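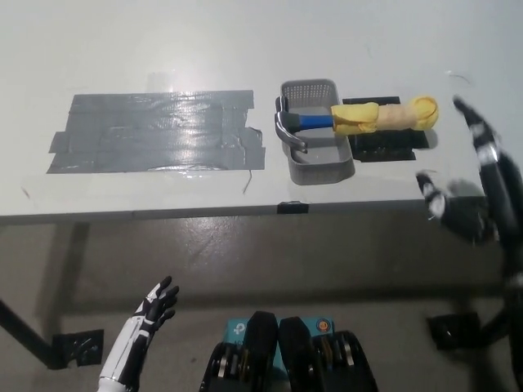
Thursday walk-through, Bekside unit, ground floor and mezzanine
Checked by: Eylül Bozkurt
Copy to: Birsen Tatlı
Start 7:20 am, before first shift. Marks: OK / FIX / NOW / N/A. Comments typed up same day from my clipboard, sorry for the shorthand.

1. EXITS AND ROUTES

1.1 Front door opens fully from inside, no key. OK
1.2 Rear door opens fully from inside. FIX. Opens but drags on the sill, had to shoulder it. Was on the September sheet too. Needs the hinge packed or the bottom planed, don't care which.
1.3 Side door to yard. OK. New push bar is good.
1.4 Routes clear, full width. NOW. Pallet of flattened boxes in the route behind racking row C. Moved it myself with Dumar's driver. It will be back by Monday unless boxes get a proper spot. Suggest the dead corner by the old compressor.
1.5 Exit signs lit. FIX. One out, top of mezzanine stairs. Test button does nothing. Probably battery.
1.6 Emergency lights, quick test. OK all came on. Full duration test not done today, needs an evening.
1.7 Assembly point sign readable. OK. Faded, good for another winter.

2. FIRE

2.1 Extinguishers on hooks, pins in, gauges in green. FIX. The one by the kitchen is on the floor holding the door open. Hung back up. Please buy a door wedge, they cost nothing. Better still a hold-open that lets go when the alarm sounds, that door is supposed to be shut.
2.2 Service tags in date. OK
2.3 Call points not blocked. OK. Coat hung over one, coat removed.
2.4 Alarm test this week written in book. FIX. Test done, not written down. Birsen says she heard it Tuesday, so it rang, but the book is blank. Write it in please.
2.5 Waste away from building. OK
2.6 Solvent cabinet shut and locked. FIX. Shut, key in it. Key goes in the office.

3. FLOORS, STAIRS

3.1 Floors dry, no trip points. FIX. Drip under roof vent by bay 3. Bucket out, no cone. Cone put out. Roofer from Trurklow has been called once, call again.
3.2 Mats flat. OK. Entrance mat curling on one corner, turned it round.
3.3 Stair nosings fixed. OK
3.4 Handrail solid. FIX. Bottom bracket loose, wobbles when you lean on it. One screw gone, the other one turning in the hole. Plug and a longer screw.
3.5 Mezzanine gate closes by itself. OK. Finally!
3.6 Step stools. OK. The blue one with the split tread is gone, thank you whoever.

4. ELECTRICAL

4.1 Plugs and leads, look only. NOW. Kettle lead has a nick down to the inner color. Cut the plug off and binned it so it doesn't come back. Kitchen needs a new kettle, I know, I know.
4.2 No extension into extension. FIX. Packing desk again. Label printer, fan, radio and two phone chargers all off one strip that is plugged in another strip. Needs a real double outlet on that wall. Have asked the Türkmen electrician for a price, his last one for this wall was 479 and I don't think that was out of line.
4.3 Panel cover closed, clear space in front. OK
4.4 Portable tool labels in date. FIX. Two heat guns missed at the last round. Out of use til done, they are in my office, please stop looking for them.
4.5 Lights working. OK. One tube flickering over goods in. Not urgent but gives Birsen a headache so it's urgent.

5. RACKING AND LIFTING

5.1 Uprights straight, no new dents. FIX. Fresh knock on row B end upright, low down, forklift height. Measured against the gauge, still within limits. Put yellow tape round it and the date. If anyone did it, just say, I only need to know if it was a hit or a scrape.
5.2 Locking pins all in. NOW. 3 missing on row C second level. Replaced from the tub. Somebody shifted a beam and didn't pin it. Do not shift beams without telling me.
5.3 Load signs up. OK
5.4 Heavy stuff low. FIX. Cartons of floor tile on level three. They came in late Wednesday so I see how it happened. Down by noon. Anything over 20 kg stays on the bottom two levels, same as always.
5.5 Pallet truck. OK. Squeals. Oil.
5.6 Forklift daily sheet filled in. FIX. Filled in for the whole week, on a Thursday morning, same pen. Come on.

6. FIRST AID AND WELFARE

6.1 Kits full. FIX. Kitchen kit low on blue plasters and no eye wash. Mezzanine kit fine.
6.2 First aider names on board up to date. FIX. Still shows two people who left.
6.3 Eye wash station flushed. OK. Water ran clear after a bit.
6.4 Hot water in restrooms. OK
6.5 Fridge. Not a safety item strictly. There is a yogurt in there I am not willing to discuss.
6.6 Accident book. OK. One entry since last time, paper cut on the knuckle, correctly written up.

7. YARD

7.1 Gate latches in open position. FIX. Swings in wind. Hook is there, eye is not.
7.2 Walkway lines visible. FIX. Gone from the drain to the side door. Repaint when dry, ask Dumar if they have any of the white left from theirs.
7.3 Drain covers seated. OK
7.4 Grit bin full. N/A until it's cold, but check the lid, it's cracked.
7.5 Hi-vis on anybody in yard. OK. Two visitors without, given vests.

TOTALS
Items checked: 41
NOW items all dealt with before I left. None left open from this sheet.

WHO DOES WHAT
Rear door, handrail, gate hook: Eylül, Friday if I get the screws
Roofer: Birsen to call
Outlet for packing desk: waiting on price
Exit sign battery, eye wash, plasters, kettle: one order please, Birsen has the card
First aider board: whoever has the nice handwriting
Box pallet: needs deciding, not doing. Five minutes at the Monday meeting.

REPLY FROM BIRSEN, added 2:15 pm
Roofer called, no answer, left a message. Kettle ordered. I don't agree on 1.4, the compressor corner floods when the yard drain backs up and then we have wet boxes. Could go under the mezzanine stairs?

EB: no, not under stairs. Nothing that burns goes under stairs. What about outside in the cage with a tarp over.

BT: cage is full of Dumar's empties. Will ask when they are picking those up.

EB: ok. Leave 1.4 open then, carry to next sheet. Also found the wedge, it was on top of the fridge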